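Fonds Gillies — enregistrements de chant et notices d'accompagnement

Version 6 du fichier LISEZMOI, 26 mai 2026
Rédaction : Noreen McGrath

Contenu

Le dossier rassemble 100 faces de disques 78 tours numérisées, toutes consacrées à des chanteurs et chanteuses de concert, d'opérette ou de radio. Les disques viennent de la collection Gillies, conservée à Urnham. On y trouve surtout des ballades, des airs d'opérette en anglais et quelques mélodies françaises chantées par des artistes de tournée. Les pièces purement instrumentales ont été laissées de côté et feront l'objet d'un autre dépôt.

Organisation des fichiers

audio/ : un fichier WAV par face, sans filtrage
audio_ecoute/ : les mêmes faces en MP3, bruit de surface atténué
etiquettes/ : reproductions des étiquettes centrales
notices/ : un fichier texte par interprète
index.csv : la table générale

Le nom d'un fichier audio se compose du numéro de disque, de la lettre de face et du numéro de prise quand il est lisible dans la cire. Quand il ne l'est pas, la prise est notée x.

Champs de index.csv

id : identifiant de la face
interprete : nom tel qu'il figure sur l'étiquette
interprete_norm : nom normalisé, pseudonymes résolus si possible
voix : soprano, mezzo, contralto, ténor, baryton, basse, duo, ensemble
titre : titre de l'étiquette, orthographe conservée
langue : langue chantée, qui peut différer de celle du titre
accomp : piano, orchestre, orgue ou inconnu
vitesse : vitesse retenue pour le transfert
etat : de 1 (très usé) à 6 (comme neuf)
remarque : texte libre

Le champ voix a été rempli à l'écoute par Ailsa Galbraith et relu par Cameron MacRitchie. Les désaccords concernent presque tous la limite entre mezzo et contralto ; ils sont signalés dans remarque.

Transfert

Les disques ont été nettoyés puis lus avec une pointe choisie selon l'état du sillon. La vitesse a été réglée d'après la tonalité publiée de l'air, quand une partition existait. Beaucoup de chanteurs transposaient, et une erreur d'un demi-ton reste possible — surtout pour les ballades de salon. Les faces 22 à 27 ont été refaites en avril après un problème de centrage.

Notices

Les notices donnent les débuts, l'emploi vocal, les engagements connus et les changements de répertoire. Elles s'appuient sur des programmes de concert et sur le fichier de Kirsty Farquharson, qui compte 2 500 cartes. Les dates de naissance prises dans les programmes sont souvent fausses et portent un point d'interrogation.

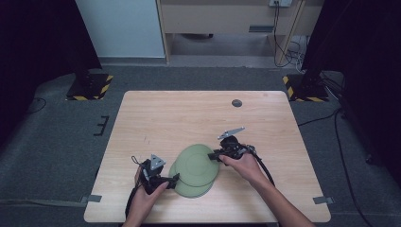 Limites connues

Deux pseudonymes n'ont pas été résolus. Les étiquettes de la série Tunudmont sont très effacées et 30 titres ont dû être complétés d'après les catalogues de vente. Le MP3 coupe parfois la dernière note tenue ; pour toute étude du timbre ou de la diction, prendre le WAV.

Droits et citation

Les notices et l'index sont libres de réutilisation avec mention de la source. Pour le son, vérifier la situation de chaque face selon le pays. Citer : Fonds Gillies, Urnham, version 6.

Corrections

Les envoyer à Shiela Dalisay, au bureau de Tenton, avec l'identifiant de la face et la référence consultée.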